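Home & Table | 3 min read | 34 shares

The Drinks Table, Under Strict Zoning

Güven Canpolat lays out a party table the way Drellthorpe lays out parking. Brown paper first, then blue tape, then an opinion about where your lemons live.

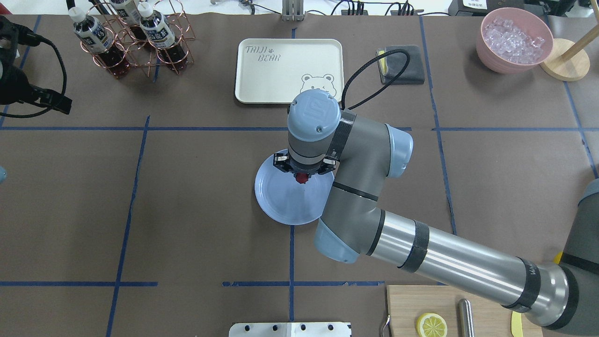

I came to this as a piler. My usual method is to put everything near the ice and let the guests dig. Under the grid system, ice gets an address, and so does the bottle rack, and you start to feel judged by a rectangle.

It does make you notice what you own. I have 5 trays at home and can't put my hand on one of them.
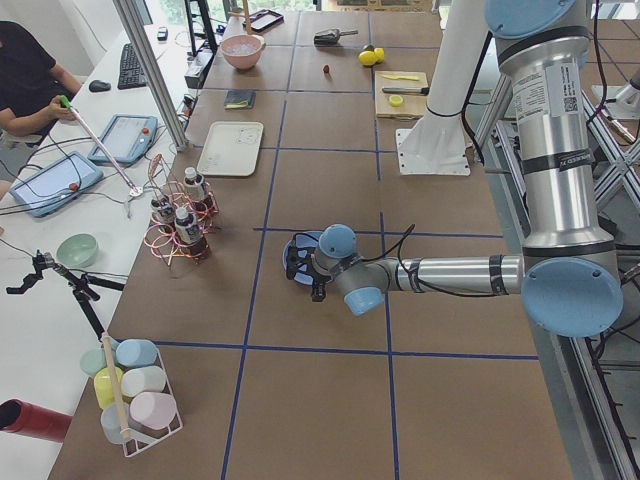

Canpolat says the cups should always go on the side people walk in from, and that anyone who keeps the knives there too deserves the party they get. I wrote that down.

The plate gets the middle. You'd think a plate in the middle would need more on it.

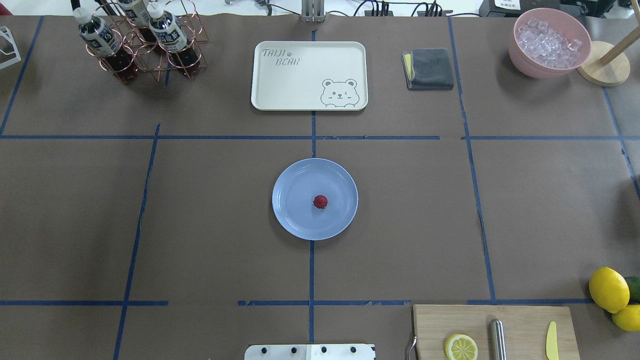 One plate, one small red thing, and a bear on the tray.

Paper is cheap and rolls up with the mess inside. Tape is fussier. It wrinkles, and then you spend the evening smoothing it with your thumb while someone tells you about Nodelmont. 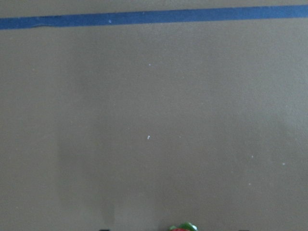
Blue tape and a few white specks.

I've bought a roll. The lemons are still in the bag.

227 views | 3 comments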